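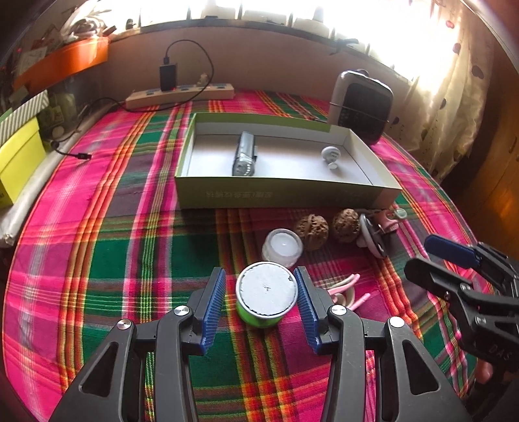

One of the members from Guvis asked why the choir must pay for the hall twice, first in the yearly fee and then again as a "heating share" for every evening in winter. According to this member, the letter from Domia in October spoke only of the yearly fee. The chair answered that the point would come under item 3, and the meeting agreed to wait with it.

**Festton Mixed Choir – minutes of the autumn members' meeting**

Place: the small hall in Festton
Start: 7:10 p.m.
Minutes: the secretary

**1. Opening and agenda**

The chair opened the meeting and said sorry for the ten minutes of delay, as the side door was locked. The agenda was accepted with one change: the question of the summer trip was moved before the question of the music library.

**2. Minutes of the last meeting**

The minutes were approved. One correction: the second alto who offered to copy the Christmas program did not offer to pay for the paper. The sentence will be changed.

**3. Hall and costs**

The chair read the letter from Domia, which owns the building. The yearly fee stays the same. The heating share is new and is counted per evening, from November until the end of March. The board had understood it as a replacement for the old cleaning fee, but the letter does not say so.

The account of the choir stands at 3,784. From this, 2,000 is already promised for the orchestra at the spring concert. Several members felt that what is left is too little for a winter with a new cost in it.

Proposals from the members:

- to ask Domia in writing if the cleaning fee has ended
- to rehearse every second week in the school in Guvis, where the music room is free of charge but has no piano, only an electric one
- to raise the member fee from January

The basses were against the school, because the last bus from Guvis leaves before the rehearsal ends. A soprano said that there are enough cars in the choir if people would sit together in them. This was discussed for a long time and without result.

Decision: the board writes to Domia before the end of the month. The member fee is not changed until the answer has come.

**4. Summer trip**

The choir in Major has invited us to sing in their open-air evening in June. They offer beds in families for one night and a warm supper. We would pay the bus ourselves. The offer from the bus company is not here yet.

A vote by hands was taken on whether to say yes in principle. It was accepted with a clear majority. Three members did not vote because they do not know their holidays.

It was asked which program we would sing there. The conductor would like to bring the folk songs and leave the Latin pieces at home. The tenors wish to keep at least one Latin piece – they have worked on it since spring.

**5. Music library**

The cupboard in the back room is full. There are 200 copies of the old hymn collection which were last used before the present conductor came. The board suggests to keep one set for the whole choir and to offer the others to the parish and to the choir in Major.

One member reminded that some copies have the pencil marks of our former conductor in them, with breathing signs and also small remarks. These copies should not be given away. The meeting agreed.

Decision: the librarian sorts the copies before Christmas. Help is welcome, also for carrying.

**6. Spring concert**

The date is still open between two weekends in April. The church can be used on both. The posters should be ready earlier than last year, when they came only nine days before the concert. The price of the tickets stays as it was, and children come in free.

The conductor asks everybody to know the first two movements without the paper by February. Recordings of the single voices can be had from the secretary.

**7. Other matters**

- Folders: four black folders are missing. Please look at home.
- Coffee in the break: the altos have made it since summer, from next month it is the turn of the tenors.
- The lamp over the stairs was reported to Domia and will be mentioned again in the letter.
- Members who come late are asked to use the rear door and not to walk between the piano and the conductor.

The meeting closed at 8:55 p.m. The next members' meeting is in March, after the rehearsal.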